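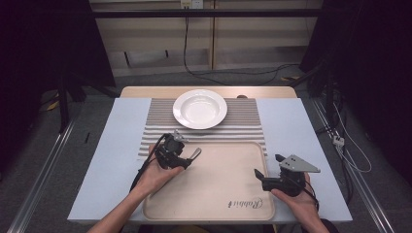 3.2 Collecting the Demonstrations

We gathered 1,356 demonstrations of tabletop tasks at our Gisberg site, all with hand-held grippers. An operator takes one in each hand and does the task; the arms that will eventually be blamed for it are not involved until Section 5. Figure 3 shows an operator at the table, with a tray between the two grippers and a plate behind it on the ribbed mat.

We had planned for 4,000. The plan assumed that moving a plate onto a tray takes an adult a few seconds, and so it does, with fingers. With two jaws it takes practice, and the first 200 recordings per operator were set aside as a record of that practice. Seven operators took part. Their later recordings are smoother, though each kept a personal style of hesitation, and the Likura policy learned all of these styles faithfully.

Objects were returned to new positions between recordings. Operators asked to place things "at random" favored the middle of the tray, so from March onward the Humow scheduler chose the positions. It had no sense of what was reachable, and we rejected roughly a tenth of its suggestions by hand.

A recording was kept if the task was finished and both grippers were tracked throughout. Fumbles followed by a recovery were kept as well — the Avram baseline, trained only on clean recordings, met its first slipped plate with complete composure and carried on without it.

Figure 3. Two-handed collection with hand-held grippers. The tray and plate are empty.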